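Re: Reed canary grass along the lower trail
12 August 2023

On 12 August the Borero chapter wrote:
> Has anyone on this list had luck getting rid of reed canary grass without
> spraying? Ours has taken over the wet strip below the footbridge. We cut it
> twice last year and it came back thicker.

We had the same thing on the Cordeiro side of the creek. Cutting alone did nothing for us either. What worked was cutting low in spring and then covering the patch.

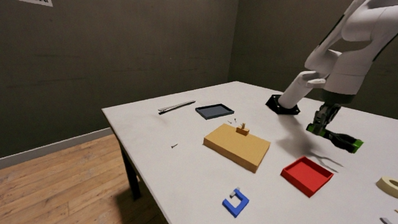 We used old pond liner, black side up, and left it down for 2 full growing seasons. Go at least 3 feet past the edge of the patch all the way round. The roots travel sideways and will come up wherever the cover stops.

Pin it well. Our first sheet blew into the Rerell parking lot in November and we had to start that section over. 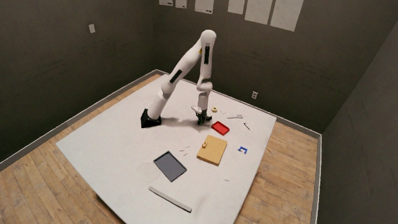 When the cover came off we planted right away — mostly sedges and soft rush, 200 plugs in all. Bare mud will seed itself with canary grass again in one summer, so have your plugs ordered before you lift anything. The Vindus nursery needs a long lead time on sedges.

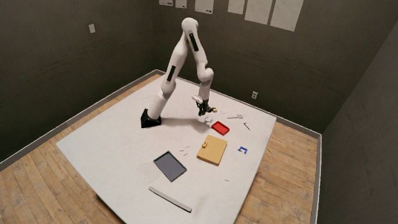

Some grass did come back at the north end, where the ground floods. We pull that by hand when the soil is soft. I would put willow stakes there if I did it again — the shade helps.

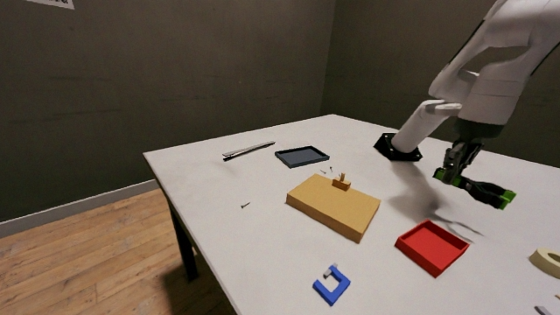 Another member wrote back off list that cardboard under wood chips had done the job on a dry bank in one season, but floated away on the flood side. I would stick to liner anywhere the water reaches.

I have 100 spare pins if you want them. Bring a bucket.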